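Is Grurnell worth a stop without a car?

Posted 2019-10-16 by Flidside

I'm planning a trip up the line next June and the train stops at Grurnell for long enough that I'm thinking of getting off and staying a night or two. The guide I have says the population is 640 and that there is a rail museum, and that's all it says. I won't have a car. Can you walk to anything from the station, and is there food in the evening? I'd also like to know how cold it gets at night, as I only travel with a small bag.

Pawłowska
Two nights is too long, one is fine. The station is at the bottom of the main street and everything is on that street: the museum, a bakery, a small grocery store and the hotel. The hotel kitchen stops serving at 7 on weeknights, so eat early. The grocery store closes before that. The museum is one room and a shed. The lake trail starts behind the school and takes me 37 minutes to the first lookout at a normal pace. After rain the lower part is muddy and I would skip it.

June nights are cold up there. The rooms at the hotel have heaters but they are on a timer. Bring one warm layer to sleep in, even if your bag is small. 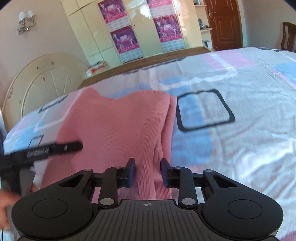

Pink ribbed garment on the bed

If you want the waterfall, it's too far to walk. There used to be a shuttle from the hotel but I don't know if it still runs. Call them before you book.

Zura
Stayed there once. Quiet. Bakery was good, museum was shut.

Grurnell Local
The population number in your guide is old. It was 323 at the last count, after the sawmill closed. The shuttle to the waterfall stopped two years ago. The museum opens on weekends only, but there's a phone number on the door and they will usually open up if you call the day before. The northbound train doesn't run every day outside summer, so check the timetable before you decide how many nights to stay. You may not get to pick just one.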